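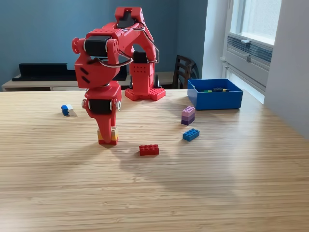 Public libraries in this country spend a great deal of effort choosing the books they buy and very little choosing the tables on which those books are read. The table is treated as equipment, ordered from a catalog, written off on a schedule, and replaced with whatever the current contract offers. The Hellwig Foundation believes this is a mistake. A light wooden surface with a fine, straight grain, such as the one in the photograph, gives the eye somewhere quiet to rest and makes a white page easy to find. It does this for a child with a picture book and for an adult with a tax form. Few other objects in a public building serve so many people for so many hours, and few receive so little thought when money is being assigned.

Last year the Foundation reviewed furniture purchasing at 40 public libraries, most of them in towns with a single branch. We asked to see orders, disposal records, and any written policy on repair. Between them, these libraries had disposed of 621 reading tables in ten years. For 124 of those tables, the disposal record gave surface wear as the only reason. The legs were sound, the joints held, and the tops were scratched or faded. In most trades this would be considered the start of a table's second life. In the public sector it is too often the end of its first.

The reason lies mainly in how budgets are built. New furniture is a capital cost and can be charged to a renovation grant. Sanding and refinishing are maintenance, and maintenance must compete each year with heating, cleaning, and staff hours. A director who wishes to keep a good table for another decade must find the money in the tightest part of the budget, while a director who wishes to throw it away may find the replacement already paid for. We do not fault anyone for responding to these rules. We ask that the rules be changed.

Our first recommendation is simple. Any grant that may be used to purchase library furniture should also be open, on equal terms, to the repair of furniture the library already owns. This would require no new money. It would require a change in the wording of most grant programs, and some patience from the offices that administer them.

Our second recommendation concerns what is bought when buying is necessary. Purchasing documents commonly describe a table by its length, its height, and its price. They seldom ask whether the top can be refinished, whether the legs can be removed and replaced, or whether the maker will still supply parts after the warranty has ended. A library that does not ask these questions will not receive useful answers to them. The Tronder regional library system began asking in November, and two of its five bidders revised their offers in response. That is a modest result, but it suggests that suppliers will meet a higher standard when a buyer is willing to state one.

We recognize the arguments on the other side. Plastic surfaces are easier to clean, and library staff are right to care about this. Light folding tables allow a room to be cleared for an evening meeting. Some branches, especially those that share a building with a school or a clinic, need furniture that can be moved every day by one person. The Foundation does not propose that every table in every library be made of wood, or that any library keep a table that is unsafe. We propose that the choice be made on purpose, by people who know how the room is used, with the cost of the next 20 or 30 years in view as well as the cost of this one.

There is also a matter that does not appear in any purchasing document. Readers become attached to particular places. At the Drollidard branch, where the old tables were refinished and returned to the main reading room, several visitors wrote to thank the staff for bringing them back. None of the letters mentioned price or durability. They spoke of a seat near a window, of studying for a license, of a parent who used to read there on Saturdays. A public institution should be careful with objects that carry this kind of memory, even when the objects are plain.

The Foundation will publish sample wording for furniture bids later this year, and will make it available without charge to any library that requests it. We invite directors who have kept their old tables in service to send us their refinishing costs, including the costs of work that went badly. Those figures are hard to obtain, and smaller libraries need them most.

Viorica Husar
Director of Public Programs, Hellwig Foundation
Mon 23 June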